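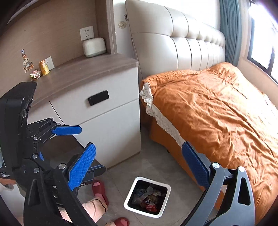

4. Comparing pads and camera settings on the hand-held gripper

By now you have a charged unit, a paired controller and a clean memory card. Good! Section 4 is the part most people skip to, and I don't blame them, as you finally get to carry the gripper around a real house and find out which pads you like. Plan on an afternoon for it. We use a bedroom for our own trials because it has drawers, soft bedding, small trash and awkward corners within a few steps of each other, and a pad that does well on one of them can be hopeless on the next.

The steps were written for the Totley hand-held with the Byun controller. If you have the older Lustau body, everything works the same except step 3, where the lock is a screw instead of a lever.

4.1 Before you start

1. Wipe the pads with a damp cloth and let them dry. The fine grid picks up lint very quickly, especially after bedding.

2. Squeeze the handle slowly through its full travel. You should feel one smooth motion with no step in it. If it catches, go back to 2.6 and loosen the linkage screws by a quarter turn.

3. Set the pad angle and close the lock.

4. Start the Nulline logger on your laptop and give the session a name you'll still understand in August. "test2" is a bad name. I have 16 sessions called some version of that.

CAUTION: Keep your free hand out of the linkage while squeezing. The arms close faster than you expect, and the inside corners pinch.

4.2 The drawer test

5. Stand square to a nightstand or dresser with a plain bar handle. Open the gripper a little wider than the handle.

6. Bring one pad in above the handle and one below, and close until both touch. Pull straight back.

7. Repeat at a slant, with your wrist turned. The soft pads are wonderful here — they fold around the bar and let you be sloppy. The firm pads want you lined up, but you'll feel the drawer start to move much sooner.

Note: A light nightstand may tip or walk toward you. Take everything breakable off the top first.

4.3 The bedding test

8. Pick up a fold of duvet, lift it to waist height and hold while you count slowly to ten.

9. Try a thinner cloth next, such as a bed runner or a pillowcase. Pinch with the pad tips only.

10. Let go all at once. Cloth that hangs on the grid after release gets a "sticky" mark in the log.

CAUTION: Don't drag the pads across lace or any open weave. A screw head can snag a thread, and you will be buying somebody a new runner.

4.4 The small trash test

My favorite! Wrappers and plastic bags are hard for almost every gripper I've tried, and this one gets so much better with practice.

11. Put a crumpled wrapper on the floor near a bin. Lower the gripper until the pads just brush the floor, then close.

12. Carry the wrapper over the bin and release. If it clings, give one short shake and log it as a shake release.

13. Do the same with a thin plastic bag. Use the soft pads first so you don't lose heart.

4.5 Camera exposure

14. Face a window in daylight, then turn slowly toward the darkest corner of the room. Watch the preview on the laptop as you turn.

15. If the window goes pure white, that's fine as long as the pads and the thing you're grabbing stay clear. Leave gain on auto and cap it at 800.

16. If the pads look washed out, drop the cap one notch at a time. Check again with the curtain drawn, and keep whichever setting you can live with in both cases.

Note: Sessions recorded at different caps can be compared for grip, but please don't mix them when you judge the camera.

4.6 Reading your results

Open the session in Nulline and choose Compare. Each pad set gets its own line. Look at the retries first — that column tells you far more than the success column, where almost everything looks great. Min-kyu Hwang ran our long comparison, 494 grabs over about a week, and the soft pads came out ahead on cloth and plastic while the firm ones won on handles. Your house may disagree with ours, so send us the log.

Next: Section 5, Mounting the gripper on an arm

Last edited 2018-05-06 by Gion Grabner

Shares: 16
2 comments

Eun-ji Yeo
Step 12 saved me a lot of grumbling. I had been counting every shake as a failure and couldn't work out why my numbers were so much worse than yours. Could you add a line about zip bags? They slide right out of the firm pads for me.

Tae-yang Wi
On the Lustau body the lock screw backs out after a long drawer session. A dab of the removable thread glue fixed mine. Really enjoying this guide, looking forward to trying section 5 with the arm.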